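Home | Workshop | Kitchen | Storage | Tips archive

Setting up a sorting table for recording demonstrations
January
By Zuleica Coutinho

Most of what goes wrong when you collect examples for a learning system goes wrong on the table, before anyone touches a controller. These are the habits we settled on at Greenwood for sorting and tidying tasks. They work just as well at a kitchen counter if that is where your arm is clamped.

Pick the containers first. Plastic baskets with slots in the sides are cheap, light and easy to wipe out. Buy them in strong colors and get a spare of each, so a cracked one can be swapped without changing the look of the task. If you write instructions such as "put it in the green basket," the colors need to be ones that two people would name the same way. We had a peach one that half the operators called orange and it went back to the kitchen.

Clear the table and wipe it with a barely damp cloth. Dry it right away. Crumbs and tape residue make small items stick, and the person driving the arm starts adding little nudges that end up in every recording.

Do not tape the baskets down. Move them between episodes, some near the front edge and some well back, and turn a few at an angle. Ebuka Okonkwo writes the layouts on index cards and shuffles them at the start of a session. Left to themselves, people put everything back where it was.

Check the lights. Glossy plastic and a smooth tabletop both throw back whatever is overhead. You want some of that in the data, but look at the camera view before you begin and make sure a bright streak isn't sitting right where the small items go.
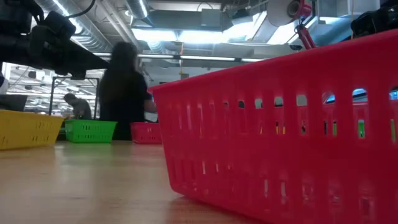

Keep sessions short. We plan 50 episodes in a morning and stop at 39 if the operator is getting sloppy. A tired person drops things, regrasps, and hurries the last few inches. Slow, clean recordings are worth more to us than a big count – and they take less time to review.

Keep some of the mistakes. If an item slips and the operator picks it up again smoothly, save the episode and tag it as a recovery. If somebody reaches in by hand to fix it, throw it out.

Name the files the same day. Task, layout card, operator initials, episode number. Aarti Gautam once spent most of an afternoon matching 94 unnamed recordings to a paper log, and the log had a coffee ring over the middle of it.

At the end, stack the baskets with a strip of paper towel between them. They jam when nested tight, and prying them apart is how the rims crack. Small items go in a lidded tub with a list inside the lid.

Related tips
Getting tape residue off a wooden tabletop
Labels that survive the dishwasher
Cable ties or hook-and-loop straps – Ashley Yeoman
A 60-minute workbench cleanup
Folding towels the same way every time – Seija Riihimäki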